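Sorting a messy table: a planner that knows when to look again

October 6, 2025
By the Gretinstead robotics project group, final year

We started this project in March with one simple wish: tell an arm "clear the snacks into the tray" and have it do the whole job without us hovering over the keyboard. It now does, most of the time, and we learned far more about software on the way than any of us expected. This report covers the planner, which we named Sultora, and the perception code that feeds it.

What we were trying to do

The arm already had a decent motion library when we got to it, so we left the low-level control alone. Our work sits one layer up. Sultora takes a list of objects with their positions, picks which one to move next, asks for a grasp, and hands the path over to the controller. After every move it looks again and rebuilds the list from scratch. Our first version looked once at the start and trusted that list to the end, and it went wrong as soon as one packet nudged its neighbour. Looking again costs us time on every pick, but it was the best decision we made all year!

Perception

We trained the detector on 3,751 labelled pictures, all taken by us, with 38 kinds of item. Fruit was easy. A banana and a pear are found nearly every time, whichever way they lie. Boxes are nearly as good. Bags of snacks are the hard part, as they are shiny, they crumple, and the printing on the front often shows food that the early detector was delighted to find as a separate object (one bag gave us three extra "biscuits").

The tray gave us trouble too. Polished steel throws back dark patches that look like holes in the depth data, and the planner used to think there was nothing there to put things down on. We now fit a rectangle to the rim and fill in a flat floor inside it. It's a bit of a cheat and it works beautifully.
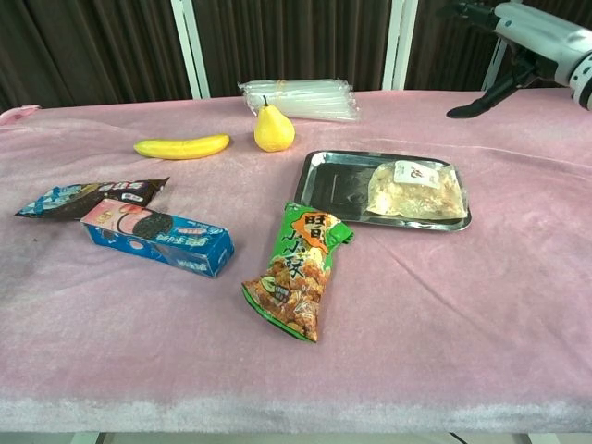 Fig. 1. Snacks and fruit on the pink cloth, with one bag in the right half of the tray and the gripper low over the table at the back.

The soft cloth was a choice we argued over. A hard white top would have made everything simpler, but a home isn't like that, and the creases turned out to be a lovely test of the code. To begin with, a long fold could pass for a thin object, and the arm would set off to pick up a piece of tablecloth. We added a check that compares the colour on both sides of an edge before anything is called an object, and the false finds dropped to almost none.

Choosing the order

Sultora gives each item a score. An item gains points for having free space on all sides and loses points if something is resting on it, so a box that overlaps a wrapped bar should always go first. Ties go to whichever item is closest to the gripper. The whole scoring function is 64 lines long, and we are rather proud of that, given that the version before it filled two files and none of us could explain it.

We wrote a small replay tool as well, called Bangera. It steps through a saved run and shows the score of every item at each step. We should have written it first. Nearly every bug in the planner was found by sitting with Bangera and asking why on earth it wanted the pear.

Results

We did 18 full runs with the final code and the arm cleared the table in 15 of them. Two failures were bags that slipped out of the fingers on the way up. The third was a plain mistake in our put-down code, which chose a spot too close to the rim. We have fixed it but haven't yet repeated the full set of runs.

Next steps

We want a grasp check that notices a slip early, and a way to plan the layout of the tray before the first pick. The code for both tools is on the department server, with setup notes.

Related projects
Following a moving shelf with one camera
Prustberg: a small simulator for teaching grasp planning
Writing tests for robot code

Gretinstead Student Projects | Contact the project office | Copyright 2025 | Back to top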